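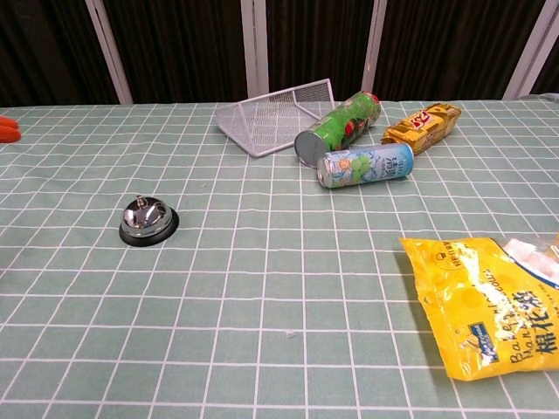
Cans, a snack bar, a bell and a white mesh tray on the checked cloth.

Does a snack tray keep a table tidy?

I have my doubts about trays. Every storage site tells you to buy one and your clutter will vanish, and what I mostly see is the same clutter with a border. Still, a reader from Multberg, Yara Boutros, wrote to say a mesh tray had cured her side table, so I gave it a fair try.

Things I'd pass on:

Measure your cans lying down. Shops show them standing, but in a shallow tray they tip over the minute somebody bumps the table. Mine had slanted sides, and slanted sides cost you more floor space than you'd think.

Skip the matching set. Kedent sells one for 44 dollars with a lid and a little label holder. A single tray does the same job, and I can read a can without a label.

Mesh is fine for wrapped bars and sealed drinks. I don't believe the claim that it "stays clean by itself." Crumbs go straight through onto the cloth, and you still have to lift it and wipe.

A checked cloth helps you line things up, if you care about that. It also shows every crease. Iron it at low heat, wrong side up.

Leave out anything that isn't food. A desk bell, keys, a pen: once one of them goes in, the tray becomes a junk drawer without the drawer.

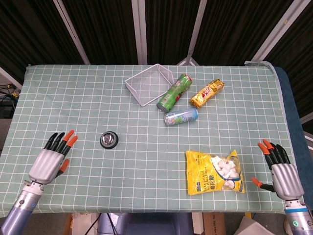
Filling it so it stays put

Heavy things first. Lay full cans on their sides along the longest edge, tabs all facing one way, and put the bars on top where you can reach them. Stop before it's heaped. If you need a second layer of cans you need a shelf, whatever the Rizk catalog says about stacking. I'd check again on Saturday before calling anybody's table cured.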